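Battery care for older handsets

Capacity loss in a lithium-ion cell depends mainly on temperature and on the time spent at full charge. Both can be managed at home without tools.

Keep the charge between 20 and 80 per cent where practical. Most handsets sold since the Ullel range have a charge limit in the battery menu; set it once and leave it. If the menu has no limit, unplug by hand. Overnight charging under a pillow or on a duvet should be avoided, as the back panel cannot shed heat.

To check wear, compare the rated figure with the measured one. My own handset is rated at 3,490 mAh and read 2,235 mAh in July, or 64 per cent. Below 80 per cent, expect sudden shutdowns in cold weather. Replacement is worth pricing at that point. 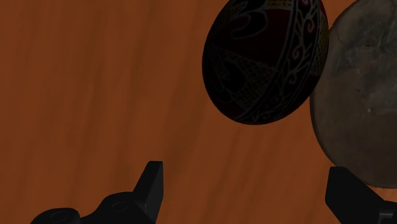 Charging position matters more than most owners assume. Lay the handset face down, out of direct sun, with the case removed. A wide wooden tabletop does well enough, provided other things are kept clear of the phone, whether that is a stack of post or a decorated Easter egg. Wood conducts heat slowly, so on a fast charger raise the handset on two pencils to let air pass underneath.

Clean the port every 4 months. Switch off, then use a dry wooden cocktail stick along the rear wall of the socket. Do not use a pin. Lint packed at the back stops the plug seating and is often mistaken for a failed cable.

For storage, charge to 50 per cent, power down and keep in a drawer at room temperature. Check the level after 5 months.

Pongsak Saithong
Revised October 2025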